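Rukside tenants to get new kitchens after two-year wait

2021-11-18

Work will start in January to replace the kitchens in all 26 apartments at the Kalta Court building in Rukside, the town's housing authority said.

The authority's board approved the contract at its regular meeting. The job went to Hiver, a contractor based in the county, which was one of four firms to bid. Crews will work on two apartments at a time, beginning on the top floor and moving down.

Each kitchen is expected to take nine working days. Tenants can stay in their homes during the work but will be without a kitchen sink for part of that time. The authority will open the shared kitchen on the ground floor, which has been closed to residents since last year, and will hand out grocery vouchers to every household while its kitchen is out of use.

Kalta Court was built as housing for mill workers and was taken over by the town when the mill closed. Most of the cabinets date from the last full renovation, and tenants have complained for years about swollen doors, leaking pipes under the counters and outlets placed too close to the faucets.

The tenants' group first asked for new kitchens two years ago. The request was put off when the authority had to pay for an emergency roof repair, and again when the first round of bids came in over budget.

"We were told it was next in line, and then something else would be next in line," said Sunee Luangrath, who has lived on the third floor for 18 years and speaks for the group. "I have a date on a letter now. That is more than we had in July."

Luangrath said her own cabinet under the sink has been propped up with a length of two-by-four since a leak two winters ago. She cooks for her two grandchildren on weekdays and plans to use the shared kitchen while the work is going on.
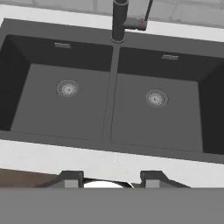
Tenants were asked in July to choose between two layouts, and the results decided much of what will be ordered. The first kept the present arrangement, with one deep basin and a longer run of counter. The second gave up some counter space for a double sink, dark gray in a white countertop, with a narrow divider between two basins of nearly the same size. The second layout won by a wide margin. Several older tenants said they wash everything by hand and want one side for washing and the other for rinsing. The apartments have no dishwashers, and the plan does not add any.

Three ground-floor apartments set up for wheelchair users will get a different design, with a shallow single basin, lower counters and open space underneath. The authority said it would meet with those households one by one before anything is ordered.

The contract also covers new wiring behind the counters, shutoff valves in each apartment and a vent hood over every stove. At present, closing off the water for one kitchen means closing it for the whole stack of apartments above and below. The new valves will end that, although the water will have to be turned off for a few hours at a time while they are put in. Notices will go on the doors two days ahead.

Flooring is not included. Some tenants raised this at the meeting and asked why new cabinets should be set on old tile. The authority's staff said the floors were in fair condition and that replacing them would have pushed the job past the amount set aside. Tiles broken during the work will be replaced by the contractor.

Rents will not go up as a result of the project, the authority said. The money comes from the building's repair fund and from a state grant for older public housing, which must be spent by the end of next year.

The old cabinets will be hauled away by the contractor. Stoves and refrigerators in good working order will be kept and put back, and any that fail a safety check will be replaced at no cost to the tenant.

An information evening will be held in the ground-floor community room in the first week of December, with a schedule for each floor. Tenants who cannot attend can pick up the schedule from the office on Imai Street or ask to have it mailed. Households with a newborn or a member who is seriously ill can ask for a later slot, and those requests should reach the office before the holidays.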